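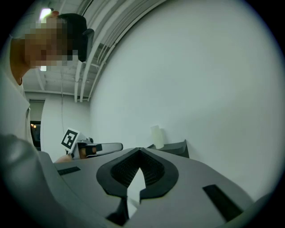
Talks > Machine learning evening > Speaker notes > Collecting by hand

Notes to self, 1/30/21. Slides are in the shared folder. Have water. Don't rush the first bit like at Jetmont.

OPENING

Hello everybody, thanks for staying on after the break. I'm going to talk about how we collected 2,081 examples of people doing small, dull things with their hands, and why we ended up using 2,000 of them. (Pause. Someone usually asks about the other 81 straight away. Tell them it's coming.)

The project is called Vurkomance. Yes, I know. It was meant to be a working title and then it got printed on the folder labels. We're a small group in Pudby and what we want is a robot arm that can tidy a table — pick up a cup, put it on a tray, that sort of thing — having learnt it from people.

Who's done any teleoperation? Hands up. Keep them up if you enjoyed it. (Wait for laugh. If no laugh, carry on.)

WHY HAND-HELD

We started out driving the arm from a desk. It was slow and I was terrible at it. On a good afternoon I'd manage 30 usable goes, and half of those looked like I was wearing oven gloves. So we moved to hand-held grippers. You hold the thing by its handle, you do the job yourself, and the camera on it sees more or less what the robot's own camera would see later on. You can walk about with it! You can take it to a kitchen! The arm stays bolted to its bench and doesn't get a say.

Go back to the opening slide now. Leave it up for this whole part.

You're looking out from one gripper at another one, with a hand wrapped round it. See the black and white square on the end? That's the marker, and it's how we work out where the tool is from one moment to the next. Ours gets tilted all over the place, like it is there, and that's fine as long as the camera can see enough of it. When a sleeve or a thumb goes over it we lose the track and have to decide whether the gap is short enough to fill in.

Point out how much of the view is just the gripper. The whole bottom half! People are always surprised by that. I was too. You get used to it, and the model seems to get used to it as well, though I did spend a week in March convinced we should crop it all out. We tried the crop. It was worse. I'll show the curve if there's time, otherwise it's slide 19.

Mention the lens here. Very wide, everything bends, the pipes on the ceiling go round in a big arc. We feed it in bent. Straightening it cost us the corners and the corners are where the useful stuff turns up just before you reach for it.

FACES

Say this bit slowly. A wide lens on something you wave about will catch people. We blur faces before anything goes to the labelling folder, so the face you can see on the slide is just blocks. If you are planning to do this yourselves, sort it out before you collect anything. We did it after the first 100 and had to go back through every one of them by hand, and I don't recommend it.

THE TASKS

Three for this round.
- cup to tray
- tray to shelf
- cloth, folded once

The cloth was my idea and I'm sorry. Everyone folds differently. I fold towards me, other people fold away, and one lot went diagonally. For the cup you get a nice tight bundle of paths and for the cloth you get spaghetti (show both plots, cup first).

We wrote instructions for the cloth twice and then threw them away again, as everybody went stiff and odd when they were thinking about the instructions. I'd still like to hear from anyone who's cracked this.

THE OTHER 81

Right, the 81. Lost tracks, mostly. A few where the person stopped to chat halfway through with the recording still going. We kept those separately and I think there's something in them — pauses are real, people do pause — but the model learnt to stand there doing nothing, so out they came.

WHAT I'D CHANGE

More rooms. Thái, our sister project, went for variety early on and I wish we'd copied them. We had lots of goes and not many backgrounds, and a plain white wall doesn't teach you much about somebody's actual kitchen.

Shorter sessions. Your wrist goes after a while and you can see it in the paths, they get lazy and droopy towards the end.

Name your files properly on day one. Mine has three things called final.

Then questions. If they ask about cost, say come and find me at the back. If they ask about gripping force, we didn't measure it this round, next slide has the plan.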